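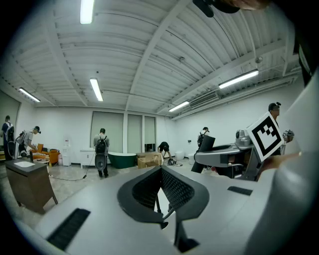 Iklow equipment plan

Notes and line items for buying hand-held gripper sets and the fixtures they are used on. Last edited September 23, 2025.

What the plan covers
Gripper pairs, backpacks, marker cubes, power strips and bathroom fixtures. Room rent and wages are in the Laing budget and are not repeated in these files.

Gripper pairs
We have 4 pairs and want 7 by December. Pinex quoted $936 per pair, finger pads included. Order spare pads in the same shipment – they are billed separately later.
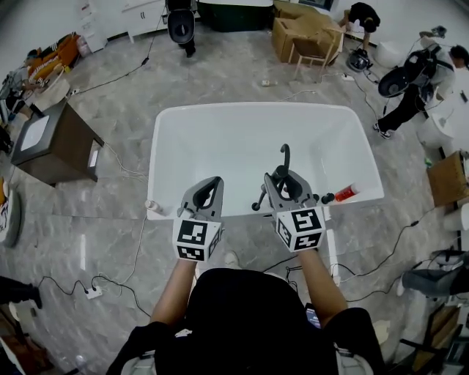 Fixtures
Colberg sells display tubs and vanities without plumbing. The delivery charge is $235 per trip, so put large items on one order. Check the door width before ordering a tub.

Files
items.csv – one row per line item, prices before tax
quotes/ – supplier quotes as received
open.txt – items with no price yet

Known gaps
No price for replacement backpack straps. Cable covers are listed but not approved.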